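Stinitz Reuse Network
@stinitzreuse
2021-05-29

1/ Today we publish the findings of our household textiles programme, which ran in the four districts of Stinitz. The full report is available from our office on request. This thread sets out the main points for residents, schools and partner organisations. Please read to the end before sending questions, as many are answered further down.

2/ The programme began in January with a simple aim: to learn what people in Stinitz do with clothing, bedding and towels they no longer want, and to find out what would help them pass more of it on. It was led by Reshma Moodley, our Head of Programmes, with Patricio Zúñiga responsible for the survey and the figures.

3/ A total of 1,747 households were sent the questionnaire by post. We received 524 completed forms. We are grateful to every household that replied, and in particular to those who used the back page to write to us at length. All comments were read by two members of staff.

4/ Of the 524 households that replied, 357 told us they keep a bag or box of unwanted textiles at home and have done so for more than six months. The most common place is the bottom of a wardrobe, followed by the loft and the space under a bed.

5/ Reasons given for keeping textiles at home were varied. Many residents were unsure whether worn or stained items would be accepted. Others did not know the opening hours of the collection points, or had made a journey only to find the container full. A smaller group said they intended to mend the items themselves and had not yet found the time.

6/ On the question of worn items, our position is as follows. Clothing with small holes, missing buttons or broken zips is welcome at all collection points. Sheets and towels are welcome if clean, whatever their age. Items marked with paint, oil or mould should go in household waste.

7/ Pillows and duvets cannot be accepted at present. We know this is a disappointment to many residents, and it was the single most frequent complaint on the back page. The sorting hall at Prillevari does not have the space to store them, and our agreement with the hall does not cover filled items.

8/ We are in discussion with the hall about a trial for feather-filled duvets only. No date has been agreed. We ask residents not to leave filled items beside the containers in the meantime. 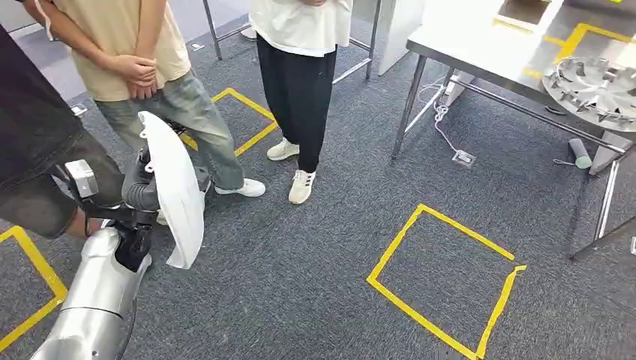 COLLECTION POINTS: CHANGES FROM NEXT MONTH

9/ The container at Kobori Street will move from the car park to the library side entrance. Residents told us the car park is poorly lit and difficult to reach on foot. The new position is level with the pavement and can be used by wheelchair users without crossing the road.

10/ The container behind the swimming baths will be emptied twice a week in place of once. This was the point most often reported as full. Please do not force bags into a full container. A telephone number is printed on the door and messages are checked each weekday morning.

11/ The market square container will stay where it is. We received requests both to move it and to leave it alone, and the district office has asked that no change be made before the paving works are finished.

12/ Bags should be tied and should weigh no more than one person can lift with ease. Shoes should be tied together in pairs. Hangers should be removed. Any clean, closed bag will do, and there is no need to buy one for the purpose.

MENDING SESSIONS

13/ A large share of respondents asked for help with mending. From the autumn, and subject to public health guidance at the time, we will hold evening sessions at the Rekance Centre. The sessions are free. Places must be booked in advance.

14/ The first block will cover sewing on buttons, closing a seam, taking up a hem and darning a sock. A second block, for those with some experience, will cover replacing a zip and patching the knee or elbow of a garment. Sewing machines will be provided for the second block only.

15/ Participants are asked to bring one item they wish to mend. It should be washed beforehand. Thread in common colours will be supplied, as will needles and scissors. Those who prefer to use their own scissors may do so.

16/ Children aged ten and over may attend with an adult. We have been asked whether schools may book a session for a whole class. They may, during term time and before four in the afternoon. Teachers should write to the programmes office with the size of the group and a preferred month.

17/ We would be pleased to hear from residents who can darn or patch to a good standard and who are willing to teach. Travel costs within Stinitz will be met. No formal qualification is required, though new tutors will be asked to sit in on one session before leading their own.

WHAT HAPPENS TO THE ITEMS

18/ Several residents asked where their clothing goes, and we accept that we have not explained this well in the past. All bags are taken first to the sorting hall at Prillevari, where they are opened and checked by hand.

19/ Items in good condition are offered to the two charity shops in the town and to the school uniform exchange. Winter coats are held back over the summer and released in the autumn, when demand is highest.

20/ Cotton items that cannot be worn again are cut into wiping cloths for workshops. Wool is baled by colour and sold to a mill. Towels and blankets in poor condition are passed to animal shelters in the district when the shelters have room for them.

21/ A proportion of what we receive cannot be used by any of these routes and is sent for disposal at our expense. Most of it is damp on arrival. Keeping bags dry before they reach the container is the most useful thing residents can do to reduce this cost.

22/ We do not sell unsorted bags to outside dealers. This has been our policy from the start and the board confirmed it again this spring.

LIMITS OF THE SURVEY

23/ Patricio Zúñiga has asked that the following be noted. Households that took the trouble to reply are likely to have more interest in the subject than those that did not. The findings should not be read as a description of every household in the town.

24/ The questionnaire was sent in one language only. We regard this as a weakness. The next one will be available in three, and a version in large print will be sent to anyone who asks for it.

25/ We also did not ask about curtains, carpets or soft toys. A good number of residents wrote to us about soft toys in any case. They are accepted if clean and if any batteries have been taken out.

26/ Replies from flats were fewer than replies from houses. Reshma Moodley will be meeting the managers of the larger blocks over the summer to discuss whether small indoor collection bins could be placed near the letter boxes. Residents of these blocks who hold a view are invited to write to her at the programmes office.

QUESTIONS ALREADY RECEIVED

27/ Can a bag be collected from my home? Home collection is available to residents who are unable to reach a collection point because of age, illness or disability. Requests are made by telephone. The usual wait is two weeks.

28/ May I take something out of a container? No. The containers are locked for reasons of safety and staff on the round do not have permission to hand items over. Clothing can be obtained at low cost from the charity shops, or free of charge by referral from a health visitor or school.

29/ I gave something away by mistake. Can it be found? Please telephone on the same day if possible, with the location of the container and a description of the bag. We have been able to return items in the past, including a christening gown, but once a bag has been opened at the hall the chances are small.

30/ Will there be a charge for any of these services? There is no charge at present and none is planned for this financial year.

31/ Printed copies of the report may be collected from the library and from the front desk of the Rekance Centre. Comments on the changes to the collection points should reach us in writing within 28 days. Replies to this thread are read on weekdays, and personal details should not be posted here.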